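The bathroom, a little at a time

In my language we have a word for the small cleaning you do before the real cleaning. I looked for it in English and I did not find a good one. "Tidying" is near, but tidying is only putting things in their places, and what I mean is also opening the window, moving the things that stand on other things, and looking at how bad it is. I did this in the bathroom this month, and I want to write it down before I forget what I decided.

We came to the flat in Lennox in August. It has more than 92 stairs if you also count the ones from the street, so everything that came up had to be worth carrying. I was very strict with the books and the kitchen things. I was not strict at all with the bathroom. The bathroom things went into one bag, the bag went up the stairs, and then it was emptied on the counter in one movement. A part of it has stayed on the counter until now.

The counter and the mirror

The counter is marble, beige and brown, and its front is curved where the sink is. When I saw it for the first time I thought it was too grand for us. The mirror above it is large, with a thin gold-coloured frame, and this also I would not have chosen. But I have become used to them, and now I think that the colours are kind. They hide the dust quite well. What they do not hide is many small tubes.

A large mirror has one disadvantage which I did not think of before. It shows all your things two times. If you leave four tubes beside the sink, you feel that you own eight.

My first rule was therefore to sort the tubes. I took them one by one and asked only if I had used it since we moved. Some were hand cream from hotels. One was an ointment for a knee that has been well for years. I pressed each of them from the bottom, as my grandmother did, to learn if there was something inside, and the finished ones went to the bin. The toothpaste I keep, of course, but I do not want to keep its box. Why do we keep the box? In my family the box always stayed beside the toothpaste until it became soft from the water.

The plant at the left end stays. I read that some plants are happy in a bathroom because of the steam, and this one has grown so much that its leaves go over the edge of the mirror. I turn it a little every week so that it does not lean. The plastic bottle lives near it, and I have given up the idea of moving it to a more logical place, because my hand goes there by itself in the morning.

The cleaning itself

For marble you must be careful, this I learned from my mistake in the previous flat. Vinegar is good for nearly everything and bad for marble. It leaves a dull mark, and the mark does not go away. I use warm water with a few drops of ordinary washing-up liquid, a soft cloth, and then a second cloth to dry. I mix it in a 600 ml bottle that once had Grokow apple juice in it, with the label taken off and a new label put on, so that no guest will be in danger.

For the tap I use the same water and I dry it immediately. Chrome is very thankful. You give it half a minute and it looks like a new thing.

The mirror I clean last, with a dry cloth from Bravon that I bought in a packet of 3. I was doubtful about the price, but they leave no threads. I start at the top and go down in long lines. If I go in circles I see every circle when the light comes in the evening. 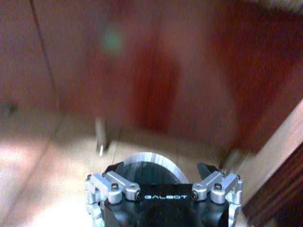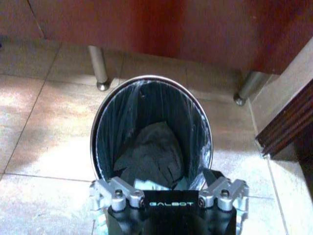
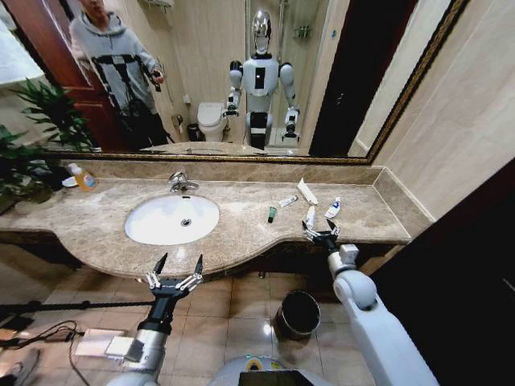 The bin and the floor

Our bin is steel, round and small, and I put a dark bag in it. I like a dark bag because I do not need to look at the contents each time. It stands on the floor tiles near the wooden cabinet, and this is a good place, only that I must remember to move it when I wash the floor. In the first weeks I washed round it, and there was a ring.

The tiles are also beige, large and shiny. They are easy, but the lines between them are not. I tried a paste called Flurkico, which a neighbour recommended with much enthusiasm. It cleaned the lines, but it smelled of lemon sweets for two days, and I am not sure I will buy it again. An old toothbrush with baking soda was slower and I was more content with it. I do one row of tiles and then I stop and drink tea. The next row can wait until tomorrow.

I also now change the bag before it is full. It sounds like a small thing. Before, I pressed everything down with my foot (I am a little ashamed to write it), and then the bag would tear when I lifted it and I had to clean the inside of the bin too. A new bag should be folded well over the rim, or it slides down with the first heavy thing.

What is still not done

The inside of the cabinet. I have opened the door and closed it again. There are towels from both our mothers and I need a free afternoon and a certain mood for them. I want also to find a small tray for the tubes which remain, something low, perhaps in white, that can be lifted with one hand when I wipe the counter. If you know a good one that does not rust underneath, please write to me.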